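Category: Sewing & Fabric > Tablecloths and Linens

Round cloth — hem or bind?

skellwood_sue
Finally got a cloth for the round table, navy and white patchwork print. Store wants 73 bucks to do a second one for my sister. Nope. Making it myself. Question is the edge — narrow hem or bias binding? First try at a curve, it puckered all over.

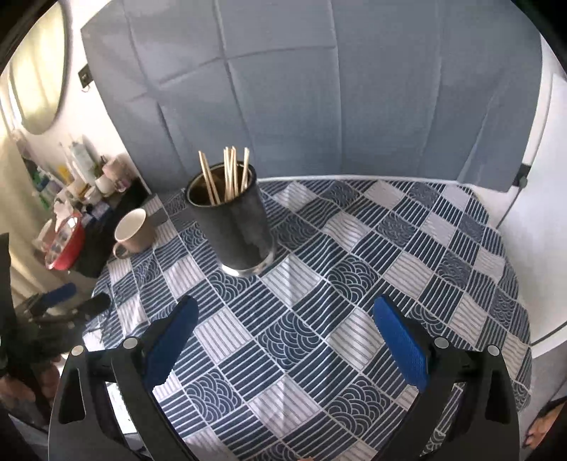
the bought one, white border on the curve

mirko_j
Bias. Always bias on a circle. Straight strip wont lie flat, don't even try.

trokcombe99
Disagree. Narrow hem is fine if you run a line of stitching a quarter inch in first and ease it. Done loads. Binding looks heavy on light cotton.

mirko_j
Looks heavy if you cut it too wide. Cut it narrower.

skellwood_sue
What about the print? Stripes and wave things, all on the diagonal. Do I line it up with anything or just cut? 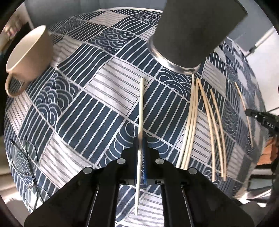 Trokcombe Quilters — Monday Night Group

r_stocker
Just cut. On a round table no one can tell where straight is. Find the center, fold in quarters, string and a pencil. Wash the fabric FIRST, navy can bleed into the white.

trokcombe99
Cold water plus a cup of vinegar for the navy.

r_stocker
Vinegar does nothing for modern dyes. Old wives tale. Color catcher sheet, done.

trokcombe99
Works for me — ten years of it.

skellwood_sue
ok ok. Washing tonight, no vinegar, sorry. Going with bias but will try teh easing thing on a scrap. Anyone know how much extra for the drop?

mirko_j
Table width plus twice the drop. Plus hem if you hem. You won't.

Recent threads
Walking foot keeps skipping
Michalík thread, any good?
Napkins from leftovers
Ironing creases out of linen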